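Speaker notes, robotics club evening talk, 28 November 2023
Slot: 7 minutes, with Myung-ja holding up fingers at the back. If she closes her fist, stop talking.

Opening
Say hello. Say who we are: the student robotics club, second year of the arm project, team name Jurnska. Do not explain the name. It takes 900 words and ends badly.
Thank Myung-ja Shim for the key to the workroom and for the extension cord, which we still have.

What we set out to do
Teach an arm to handle light things on a bench without flattening them. The arm is called Tak. The software is called Dustar and is mostly In-ho's, including the parts he says are mine.
The plan in September was one page. Hold up the page. It has a box on it labeled "grip" and an arrow going to a box labeled "done." Pause here for the people who have built one of these.

The grip problem
Bare fingers slide on smooth plastic. Squeeze harder and they stop sliding, and then you have a different problem.
We tried rubber bands. They rolled up toward the tips like socks going the wrong way.
We tried foam from a shipping box. Good grip, but it was so thick that the fingers couldn't close on anything smaller than a plum.
Then In-ho Gil went to the sink and came back with the paper towels.
Say plainly that paper towel is not an engineering material. Say we looked at the price of the proper pads and had a short meeting.

How the test went
Same part, same spot, 30 picks with bare fingers and 30 with wrapped ones. Bare dropped it 7 times. Wrapped did better until the paper began to wear through, and then it did much worse, very quickly.
If asked for the wrapped number: we argued about whether a torn wrap counts as the arm's fault. The notebook has both answers. Offer to show the notebook. (Bring the notebook.)

What we learned, the useful bit
Wrap from the tip down. Overlap each turn. Start again when a flap comes up — do not press it back with your thumb and hope, as I did for most of October.
The wrist camera looks straight along the fingers, so a fat wrap blocks more of the view. Dustar had been tuned on thin fingers. Two evenings went into that before anyone said it out loud.

Next
Cloth tape first, then silicone sleeves if Jalum, our snack-sale fund, recovers. Rerun the same test in December, with the rule about torn wraps written down beforehand.
We need one more person who can solder and one who will read the notebook.

Last slide stays up during questions. In-ho takes anything with math in it.
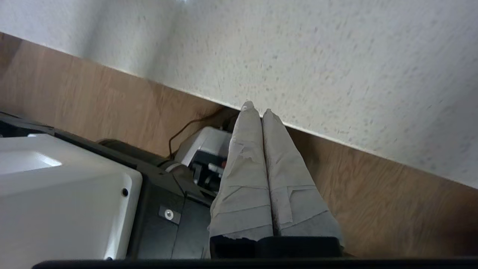 Tak's fingers in paper towel, wrist camera view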